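Who Looks After the Land at a Resort?

Have you ever stayed at a big hotel by the sea and wondered what was there before the swimming pool? I wonder about that all the time, because I write about places for a living (lucky me!) and I always end up asking about the dirt under my shoes.

Let's take a place called Allulgate. It's a resort on a long green hill above Vodura Bay. Today it has cottages, a golf course and a very good ice cream window. But people lived on that hill for 1,000 years before anyone checked in with a suitcase. They grew root vegetables, dried fish and buried their grandparents there. So the land already had a story.

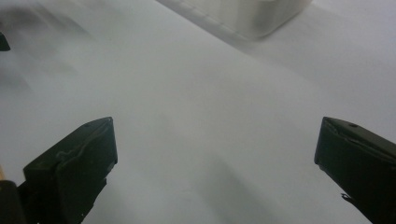
A see-through box on a pale surface.

When a company called Cleker wanted to build on the hill, it had to make a plan first. A plan like this is a big map with rules. It says where the buildings go, and it says where they can't go! At Allulgate there are 3 old stone walls, and the rule is that you can't build next to them or move a single rock.

Then there's water. Golf courses are thirsty, thirsty things. The one at Allulgate drinks from a pond that catches rain, so the village down the road keeps its own well water. The pond is called Chu, and ducks love it. I counted 125 on my last visit in October and then they all took off and I had to stop. 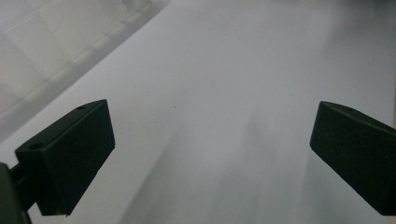
Dark green and nearly black, with small round holes.

What about the beach? You might think a resort owns the sand in front of it. At Vodura Bay it doesn't. The beach belongs to everybody, and there are 2 paths that anyone can walk down, even if they only came for a swim and a sandwich.

Words to know

Resort: a place with rooms to stay in and lots of things to do.
Native plant: a plant that grew in a place before people brought in others.
Public path: a path everyone is allowed to use.

Next time you go on a trip, ask somebody who grew up there what the place used to look like. I bet they'll talk for ages.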